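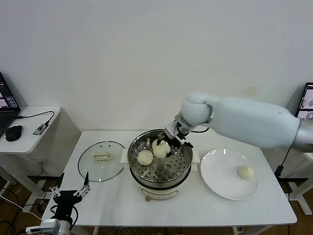 로봇 집게는 왜 한 가지만 있지 않고 여러 가지가 있을까요?
집어야 하는 물건이 저마다 다르게 생겼고, 단단한 정도도 다르기 때문이에요. 나사를 잘 집는 집게가 두부도 잘 집으리라는 법은 없거든요.

안녕하세요, 저는 하템 부지드(Hatem Bouzid)예요. 모르홀름(Morholm)이라는 작은 작업실에서 로봇 집게를 이것저것 달아 보고 비교하는 일을 해요. 친구들한테 제 직업을 설명하면 다들 "그럼 하루 종일 인형 뽑기 하는 거야?" 하고 물어요. 음, 조금 비슷하긴 해요! 그런데 요즘 제가 뽑는 건 인형이 아니라 찐빵이랍니다.

찐빵이 뭐가 어렵냐고요? 지금 손가락 두 개로 말랑한 빵을 집는다고 상상해 보세요. 너무 살살 잡으면 쏙 빠지고, 꽉 쥐면 푹 들어가 버리죠. 여러분은 손끝으로 느끼면서 힘을 금방 바꿀 수 있어요. 로봇은 그 일을 모터와 센서와 컴퓨터 프로그램으로 해야 하니까 꽤 바쁘답니다.

두 손가락 집게 이야기

우리가 찐빵에 쓰는 건 '평행 집게'예요. 이름이 어렵죠? 두 손가락이 나란히 마주 보면서 가까워졌다 멀어졌다 하는 집게라는 뜻이에요. 엘리베이터 문이 양쪽에서 스르륵 닫히는 모습을 떠올리면 돼요. 검은 금속으로 된 집게가 하얀 로봇 팔 끝에 매달려서, 구멍이 송송 난 찜기 바구니 위에서 빵을 물고 있지요.

저는 이 집게를 좋아해요. 구조가 간단해서 고장 난 곳을 찾기 쉽고, 얼마나 벌릴지 숫자로 딱 정해 줄 수 있거든요. 대신 손가락이 딱딱하면 말랑한 물건에 자국이 남기 쉬워요. 그래서 "얼마나 오므릴까?"를 정하는 게 제일 큰 숙제예요. 저희는 먼저 43밀리미터에서 멈추게 해 놓고, 거기서부터 조금씩 바꿔 가며 시험했어요. 이 숫자는 우리가 쓰는 빵에 맞춘 거라서 큰 만두나 작은 귤에는 또 다른 숫자가 필요해요.

다른 집게들은 어떨까?

빨판 집게도 있어요. 문어 다리처럼 물건에 착 붙어서 공기를 빨아들이는 집게예요. 유리판이나 매끈한 상자는 정말 잘 들어요. 그런데 빵 껍질이 쭈글쭈글하면 틈으로 공기가 새어서 툭! 떨어뜨릴 수 있어요.

말랑말랑한 고무 손가락 집게도 있죠. 공기를 불어 넣으면 손가락이 구부러져서 물건을 감싸 안아요. 부드러운 과일을 집을 때 좋아요. 하지만 손가락이 통통한 편이라 좁은 바구니 안에서는 옆에 있는 것까지 건드리기 쉬워요. 제가 써 본 슬라위(Slaoui)라는 고무 집게는 빵에는 참 다정했는데, 벽 쪽에 붙은 빵 앞에서는 쩔쩔맸어요.

손가락이 셋이나 넷인 집게는 공처럼 둥근 물건을 안정되게 잡아요. 그 대신 움직여야 할 부품이 많아지니까 조종하는 프로그램도 복잡해지고요. 손가락이 많다고 무조건 좋은 건 아니죠?

어떻게 비교하냐면요

비교 시험에서 가장 중요한 건 공평하게 하는 거예요. 달리기 시합을 하는데 한 사람만 운동화를 신고 다른 사람은 장화를 신으면 안 되잖아요. 그래서 집게를 바꿔도 빵, 그릇, 팔이 움직이는 빠르기는 똑같이 맞춰요.

집게 하나마다 30번씩 집어 보고, 매번 공책에 네 가지를 적어요. 첫째, 빵을 집었는지. 둘째, 접시까지 옮겼는지. 셋째, 빵이 찌그러졌는지. 넷째, 시간이 얼마나 걸렸는지. 프로그램 이름은 풀라노(Fullano)인데, 움직임을 저절로 기록해 주는데도 저는 꼭 연필로 한 번 더 적어요. "왼쪽이 살짝 눌림" 같은 말은 제 눈으로 보고 써야 마음이 놓여서요.

지금까지 쌓인 기록이 모두 2,445개예요. 우와, 많죠? 물론 같은 빵을 계속 쓰지는 않아요. 자꾸 집으면 빵 모양이 변해서 시험이 불공평해지거든요. 그리고 시험에 쓴 빵은 먹지 않아요. 냄새가 아무리 좋아도요!

카메라는 로봇의 눈이에요

집게만 좋으면 될까요? 빵이 어디 있는지 모르면 아무리 훌륭한 집게도 허공만 집겠죠. 그래서 카메라도 중요해요. 하얀 벽 앞에 하얀 찜기, 하얀 접시, 뽀얀 찐빵이 있으면 어디까지가 빵이고 어디부터가 접시인지 헷갈리기 쉬워요. 눈밭에서 흰 토끼를 찾는 것과 비슷해요. 유리 뚜껑도 까다로운 물건이에요. 투명한 데다 빛까지 비치니까요.

스카르크브리지(Skarkbridge)에 있는 동료들은 조명을 옆에서 비추는 방법을 써 보고 있어요. 그러면 빵 가장자리에 그림자가 생겨서 모양이 더 또렷해진대요. 저도 다음 수요일에 따라 해 볼 생각이에요.

집에서 해 보는 집게 실험

로봇이 없어도 할 수 있어요. 나무젓가락, 숟가락 두 개, 빨래집게, 이렇게 준비해 보세요. 옮길 물건은 마시멜로, 포도알, 지우개가 좋아요. 한 도구로 물건마다 열 번씩 옮기면서 떨어뜨린 횟수와 찌그러진 횟수를 표에 적어요. 그다음 젓가락 끝에 고무줄을 돌돌 감고 다시 해 보세요. 저는 이걸 해 보고 작업실 집게 끝에 어떤 고무를 붙일지 궁리하기 시작했어요. 얇은 것, 두꺼운 것, 오돌토돌한 것까지 벌써 책상 서랍이 고무 조각으로 꽉 찼답니다.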